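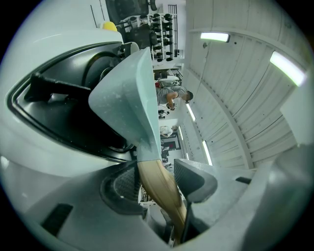 # Workshop tips from the Dultthorpe student robotics club

Last changed 29 March 2021

These tips are for members who practise with the hand-held grippers before the kitchen task. In the kitchen task the gripper must pick up a spoon, a spatula and a cup, and put each one in its own place. It sounds easy. My own first spoon went under the cupboard, and it stayed there until August.

## Holding flat things

Flat handles are the difficult ones. A round handle finds its own place between the fingers, but a flat wooden strip likes to turn.

- Close the gripper slowly until both pads touch, then press a little more. If you close fast, the handle jumps to one side.
- Take it by the wide faces. On the thin edges it will roll.
- For a spatula, hold it near the place where it balances. You can find this place beforehand by laying the spatula across one finger of your own hand.
- New wooden spoons are often slippery. Rub the handle lightly with fine sandpaper, wipe off the dust, and mark the spoon with a pencil cross so that it does not go back to somebody's lunch.

## Cleaning the pads

Textured pads collect flour, dust and small fibres, and after this they do not hold well. Use an old soft toothbrush and warm water with one drop of washing-up liquid. Brush along the ribs first and then across. Let the pads dry in the air for 20 minutes. Please do not use the hairdryer – one pad has already come loose from its glue.

Kitchen oil is worse than flour. If you practised with the frying pan, clean the pads the same evening.

For the housing a damp cloth is enough. White plastic shows every fingerprint, but kitchen scouring powder makes it dull, and then it gets dirty even faster.

## The fingers

The soft fingers should bend and come back. Press each one with your thumb before you start and look along the side for small cracks. We keep 2 spare fingers in the Udar tin on the upper shelf. When you take one, write it on the lid.

Do not leave a spoon clamped in the gripper overnight. The finger keeps the shape, and the next person must practise with a crooked one.

## Practising in a shared room

Give the person with the gripper enough space to turn. If you are waiting, stand back, also when you only want to read your phone. Bags go under the benches.

Make short rounds. After 2 rounds change hands or change person, because a tired wrist starts to shake and you will blame the gripper for it.

## Small things for the box

- Masking tape for marking places on the table. The cheap one leaves glue; the Zolier roll comes off clean.
- A tea towel under the cups, folded once.
- The small Hayashi screwdriver. It fits the pad screws and nothing else, so please do not open paint with it.
- The practice sheet. Write your successful grips also on bad days. The club record is 93 in one evening, with the wooden spatula.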